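Keeping refill pouches and packets in order

Soft pouches never stand up in a cupboard for long. A clear tub with straight sides holds them better than a basket, and it wipes clean in the sink. Line them up by date, oldest at the front.

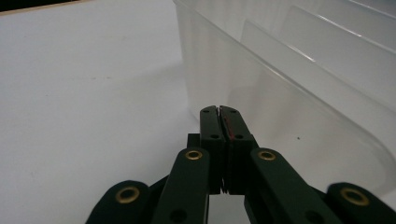
Cor Baert finds tubs too deep for the small packets and keeps those in a shoebox lid instead.

Either will do. Squeeze the air out of an opened pouch before you put the cap back on – it takes up less room and leaks less. Packets without a cap can be folded over twice and pegged.

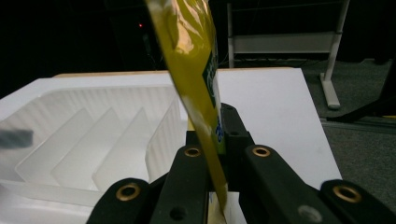
Sauces and purées go in the fridge once opened, with the month written on the back in marker. Anything under 100 mL left over is best used that night. Rinse empties in warm water and dry them upside down.
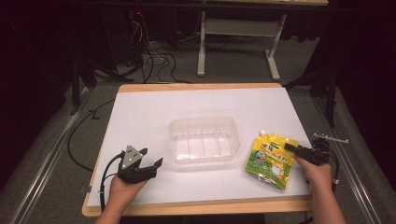 Can pouches be frozen?
Most can if you leave a bit of space at the top, but check the label first.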